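lokedby-pantry

README, last touched 9 Jul 2018. Patricio Sarmiento, fixes by Julián Sotomayor.

What this is

Notes and recordings for the pantry shelf task. One white arm, one two-finger gripper, one metal shelving unit with groceries on it. Question we keep getting: can it put away the shopping yet. Short answer no. Longer answer below.

Task

Get the gripper to a named box on the lower level, take hold, lift, set down where told. Oatmeal and cereal boxes, stacked, some facing out and some not. Granola bags live on the upper board.

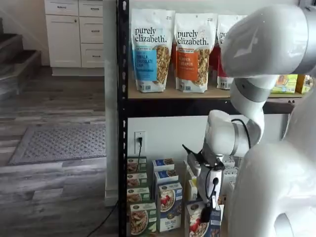
Boxes are the easy part. Flat sides, stiff, they stay put if you come in straight. Stacks are harder, grab the lower one and the top ones go with it. Bags we mostly gave up on, they fold when you squeeze. A kid does this in a minute without looking.

What's in the set

- 200 runs, lower level only
- 80 of those marked clean by Julián (box moved, nothing else touched)
- Dankwa format logs, one folder per run
- notes.txt, read it first, its short

Runs stopped by hand are kept and marked "stop". Please dont filter them out and then quote us a success rate.

Known problems

- Reaching under the upper board: elbow has to stay low, planner likes to raise it. Set the height limit yourself, the Nitine default is too generous.
- Neighbors get nudged when boxes stand close together. Not logged as a failure before December, logged after.
- Labels: flavors of the same brand get mixed up. Check by eye.

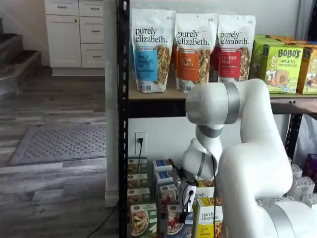 Still to do

- upper board, bags included
- second shelf unit at Stustwood, diffrent lighting
- redo the 2 folders with missing wrist data

Use

Free for research, credit lokedby-pantry. Questions to Patricio, bugs to Julián.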